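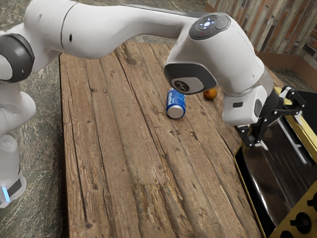 ## Summary

This report examines the planned introduction of a robotic arm in the staff kitchens operated by Skillutar, a catering contractor that serves office buildings. The project was carried out by Pravesh Potgieter and Eilidh MacLeish as part of the course Work and Technology. Its purpose was to determine which duties would move from kitchen attendants to the arm, and how the attendants expect their working day to change.

The study covers the simulation stage only. All trials took place in a virtual kitchen built in Vukuvora, and no equipment had been installed at the Swanson site when our work ended in November.

## Background

Attendants at Swanson reheat meals, clear tables and restock drinks. The busiest period begins shortly before noon, when one person may be responsible for the ovens and the counter at the same time. Management selected the toaster oven as the first station for automation. Opening and closing the door is a frequent task, and staff had reported minor burns from reaching across it.

## Method

We reviewed 289 simulated trials supplied by the Skillutar engineering group and interviewed six attendants. Each interview lasted roughly 210 minutes in total, divided over several breaks and one shift observation. Both authors attended every interview, and notes were returned to the attendants for correction.

We also compared the simulated workspace with the existing kitchen. The main point of comparison was the oven door, as its handle is the part that both a person and the arm must use.

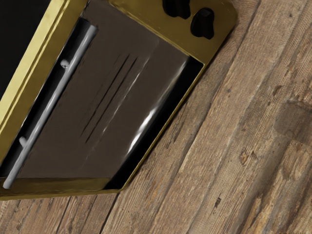

Attendants open this type of door without looking at it, usually while speaking to someone at the counter. The arm must instead be given a position for the bar handle and a path for the swing of the door. Several attendants were surprised by how much of their own routine had to be written down before a trial could be set up. One remarked that she had never been asked to explain her job in such detail – and that she would have liked to be asked earlier.

## Findings

**Duties.** Under the current plan, the arm would handle the oven door and move light items on the table. Attendants would keep all contact with customers, food checks and cleaning. A new duty, described in the plan as "station oversight," would require one person per shift to clear the work surface and restart the arm after a stop.

**Pace of work.** Four of the attendants expected fewer interruptions at midday. The other two expected more, on the grounds that items left on the table by customers would have to be removed before the arm could proceed. 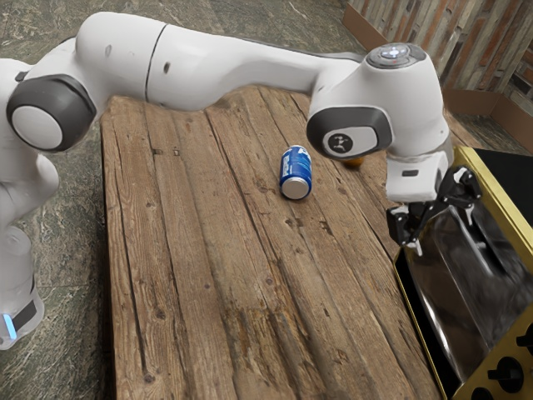 *Figure 3. Simulated workstation with the arm above the table, a soda can on its side and the toaster oven at right.*

**Skills and pay.** Oversight is not mentioned in the present job description. The attendants regard it as skilled work and asked that training take place during paid hours. Skillutar has agreed to the training request but has made no decision on pay grades.

**Space.** The arm requires a fixed place beside the table. At Swanson this would take up the side from which attendants now serve, and the serving line would have to be turned.

## Limitations

The number of interviews was small, and all were held at one site. A simulated kitchen does not include noise, spills or a waiting line. We were unable to visit Tremia, where a similar plan is under review.

## Recommendations

1. Add station oversight to the written job description before installation.
2. Include attendants in the selection of test situations, particularly those involving items left on the table.
3. Hold a trial period at Swanson with the present number of staff on each shift.
4. Repeat the interviews after the trial period, using the same questions.

The interview guide is attached as Appendix A.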